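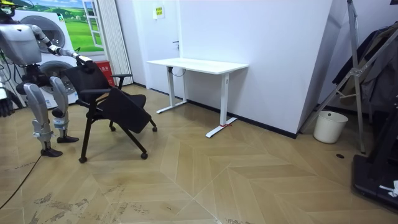 The black mesh chair, in the room with the washer.

The Chair

When Agata Longo closed her office in Potemton, she sold everything except one chair. It had armrests, four small wheels and a seat that could be tipped up, and it had come with her through 26 years of other people's taxes.

Her nephew Cosimo wanted to give her 500 for it. She said no. He offered 700, and she laughed so much that she had to sit down, and of course she sat in the chair.

"Where will you put it?" he asked. "Your apartment is full."

This was true. In the bedroom there was the wardrobe of her mother. In the kitchen the table touched two walls. For the first week the chair lived in the hallway, and every evening she hit her knee on it in the dark and said sorry to it.

In December she rolled it next to the washer and the dryer. She tipped the seat so that it took less space. Then she put in a load of towels, changed her mind, pushed the seat down again and sat.

The machine began to turn. It made a low sound, like the old printer on the second floor when Jessie Skinner printed the yearly reports. Agata closed her eyes. She could almost smell the coffee.

When Cosimo called at six, she let it ring four times, as she had always done at work.

"Longo," she said. "How can I help you?"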